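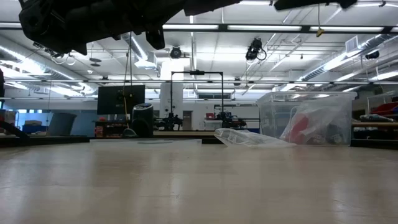

Journal > Workshop days > Monday

Mon 2 April

Home late, feet sore, and I've had toast for dinner, but I want to get this down while it's still clear in my head. The arm dropped its load again today, and this time it also gave Rhiannon a proper fright.

We'd been running the bag routine all morning, the one where it picks a clear plastic bag off the table and puts it in the bin. Lovely and smooth until just before lunch. Then the gripper closed on a bag, lifted it, and stopped dead halfway across. The screen said it was holding nothing at all. Clear plastic has been our trouble from the beginning — the cameras look straight through it, poor things — so I wasn't terribly surprised, and I told everyone to leave it be while I read the log.

What I hadn't thought about was the retry. Idris Kneath had set it on Friday to wait 7 seconds and have another go, and I'd clean forgotten. Rhiannon reached in to straighten a lid and down it came beside her hand. She wasn't touched, thank goodness, but she said a word I've never heard from her before, and I hit the stop so hard my palm is still pink. I made us all a cup of tea and we sat down for a good while. I felt sick about it, and I still do a bit. I'm meant to be the one who remembers these things.

Idris was very decent and said it was his retry and his fault. I said it was my bench. We've taken the retry out altogether, so a missed grip now means a full stop and somebody pressing the button to start again. Speed is down to 70 per cent as well. Tegwen grumbled that we'd never get through the 900 picks we promised Etgate, and then came back ten minutes later and said she'd write to them herself, which was kind of her.

The log did show the finger sensor reading zero from the third pick on, so there's a loose plug or a tired cable in there somewhere. I'll open it up in the morning, power off at the wall, and ask Rhiannon whether she'd like to sit with me or stay well clear of it.

Must remember to buy milk.

Filed under: Work, Robots, Near misses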